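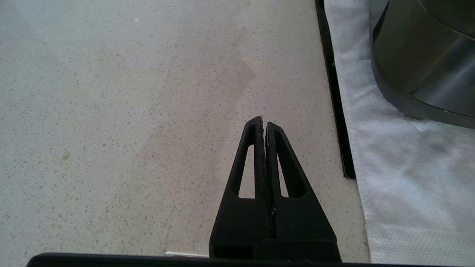
Pre-run checklist, wrist camera and two-finger gripper cells
Fevondale site, kitchen bench cell
Checked 16th December

Really pleased with this round! 11 of 12 items passed, and the one that didn't is a quick fix. Comments are under each line, so please read them and not just the result.

1. Emergency stop within reach of the operator - PASS
Pressed and reset at the start. The new bracket puts it right by your left hand, and I love it.

2. Speed limit set for shared space - PASS
Capped at 25 percent, same as the Quintana cell.

3. Fingers undamaged - PASS
No cracks at the base or around the cutouts. Run a thumbnail down each edge (power off, please).

4. Fingertips line up when closed - PASS
One tip stands slightly taller than the other. That's inside our house rule, so it passes, but compare it next time and write down any change.

5. Fingers clean - FAIL
A few tiny white specks along the inner edges near the seam. Wipe with a dry lint-free cloth and check again before the first grasp. Small stuff, but grip pads and crumbs do not mix!

6. Mounting screws tight - PASS
All 4 checked with the torque driver. Paint marks still line up.

7. Cable slack through full wrist rotation - PASS
Turned by hand both ways, no snagging.

8. Camera view includes both fingertips - PASS
Both tips in view, with open countertop ahead of them. Exactly what the Drutumow guide asks for.

9. Work surface clear in front of the gripper - PASS
Speckled countertop, so small debris hides well. Look from a low angle as well as from above.

10. Soft mats flat, away from the travel path - PASS, with a note
The white mat on the right has some slight wrinkles. Smooth it before any move that crosses the black edge strip - a finger can catch a fold faster than you'd think.

11. Heavy or shiny objects logged - PASS
Dark metallic cylinder on the mat, added to the object sheet. Watch for glare in the camera feed.

12. Log sheet signed and filed - PASS
Wokar template, the May revision. Old copies can go in the recycling.

Follow-up: item 5 only. Recheck and initial the sheet before the arm is enabled.

We use cookies to remember your settings and see which pages get read. Accept all | Manage choices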